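Brush rack (calligraphy)

A brush rack, or brush hanger, is a stand for keeping calligraphy and ink painting brushes hanging tip down between sessions. I've been adding to this little encyclopedia of desk things for a while now, and this is the entry I get the most mail about (mostly from people who have just ruined a nice brush in a coffee mug).

The idea is simple. Most Chinese, Korean and Japanese brushes come with a loop of cord at the top of the handle. You rinse the brush, squeeze out the water, shape the tip with your fingers and hang it up by the loop. Water drains away from the glue that holds the hair in the barrel, and the tip dries to a point. Stand a wet brush on its end and the water runs the other way, which is how you get loose hair and split handles!

Racks come in two main shapes. One is the round kind, a single post with a wheel of hooks on top. The other is the gate kind, with two posts and a crossbar, and that's my favorite by a mile.
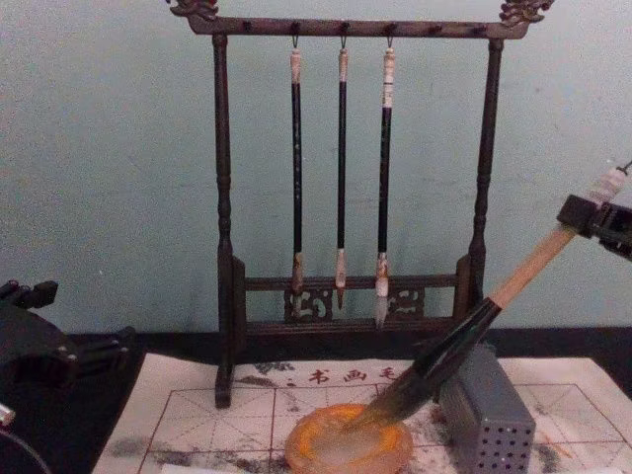

A gate-style rack in dark brown wood, with turned posts, carved scrollwork at the ends of the crossbar and three brushes hanging.

Decoration on the gate kind goes from none at all to pretty wild. Dragons and clouds are both old favorites, and fretwork panels along the bottom rail are common too. They're lovely, and they're murder to dust. I use a dry makeup brush.

Height matters more than people expect. My first rack, a Yeom with 11 hooks, was too short for my big brush, so the tip sat squashed on the desk all night. Ekaette Ugwu, who taught me, made me measure my longest brush, loop included, before I bought the next one. Leave a finger's width of air under it.

See also: brush rest, brush wrap, felt writing mat, ink stone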